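Buy the Boring Parts First
Opinion, by Sheila Dobson
Posted 9th January

Budget season again. Three people have asked me the same thing since December, so I'm putting it in one place. How much should a small group set aside for a two-arm home robot? By which they mean, what do the arms cost. Wrong line of the spreadsheet.

I did purchasing for Windmont for years before I went out on my own. Windmont ran care homes and a couple of short-stay places, nothing glamorous. Bought lifts, bought laundry carts, bought a floor scrubber that nearly ended me. What I learned there is the same thing I'd tell anybody shopping for a bed-making robot now. The big item gets the meeting. The small items get the money, later, in dribs, off somebody's card.

Look at what a plan usually has on it. Arms. Base. Compute. A line called "misc." Everything that decides if you get any work done in March is sitting in misc. Finger pads. Spare cables. Bedding. I mean it about the bedding, I've read proposals with no bedding in them and the whole project was bedding.

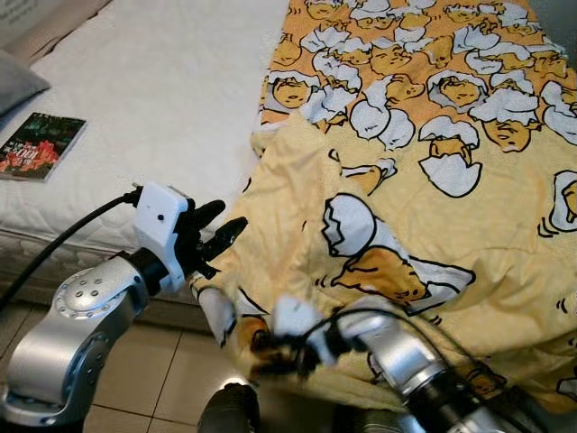
Fabric is where the money goes. A box will sit there for you. A blanket is a new shape every time you let go of it, so you do the same corner over and over, and every one of those goes takes a person's time to set up, and that person is paid. Put that person in the budget. By name if you can. Nabila Filali ran the bench for a client of mine last year and her hours were the single best-spent money in the plan, and they were nearly cut to pay for a nicer stand.

So. How I'd split it, if anyone's asking.

Two sets of fingers per hand, minimum. The vendor will quote you one. Flustamex quoted us one, with a straight face, and then a lead time of 7 weeks on replacements. Seven weeks! You can't run a project on a part that takes longer to arrive than it takes to wear out. Ask the lead time before you ask the price. If the salesman doesn't know it, that's your answer.

Cables next. Anything that runs along the outside of a moving arm will rub on something or snag on something or get shut in a drawer. Order spares the same day you order the arms, same connector, same length, written on the bag. We did not do this. We paid for overnight shipping twice.

Then the service contract, which people either skip or buy blind. Read the bit about what counts as wear. The Jatalard contract I looked at left out anything that touches the workpiece. On a gripper thats the gripper. I sent it back with a red circle around the paragraph and they did change it, to be fair to them. Nobody had asked before, they said.

Mixed loads are the other thing plans leave out. You write "make bed" in the proposal because it's tidy. A real bed has a pillow in the wrong spot and somebody's reading left on it. Now you need a hand that can drag a quilt and can also hold a book without wrecking it, and those want different pads and different force, maybe a different finger altogether. Price both jobs or cut one of them from the plan. Don't write both and price one.

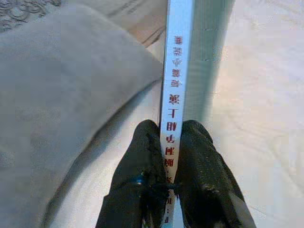
What about waiting a year?

I get this one a lot. Prices will drop, the next model will be better, why not hold off. Sometimes that's right. If all you've got is a wish and a room, wait. But if you have a task, and a person to run it, waiting costs you too. A year of not knowing what breaks. The groups I've seen do well bought modest, ran it hard, and went back with a list. Their second order was smart. Their first one was cheap enough to be wrong.

My old boss at Windmont had a carpet sweeper from 1969 in his office. Still worked. He liked to say they'd bought the brushes by the case. I used to roll my eyes at that and now I repeat it to clients, so there you go.

And space. Put it on the sheet. Not just rent, the real footprint, with the bed in it and room to walk past and somewhere to stack the clean sheets. Živković, the integrator we used, drew our floor plan with the robot and the bed and no place for a person to stand. Nice drawing. We moved the shelving out ourselves on a lunch break.

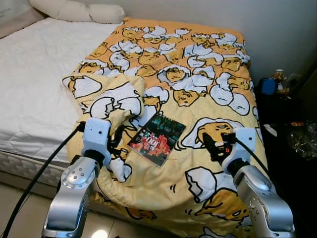

Both grippers on the quilt, book lying on top.

If your board only gives you one number, take a fifth off the hardware and move it down to consumables and hours before you show them. They'll ask why the robot is smaller. Tell them it will be running in June. Then go get teh cable lengths in writing.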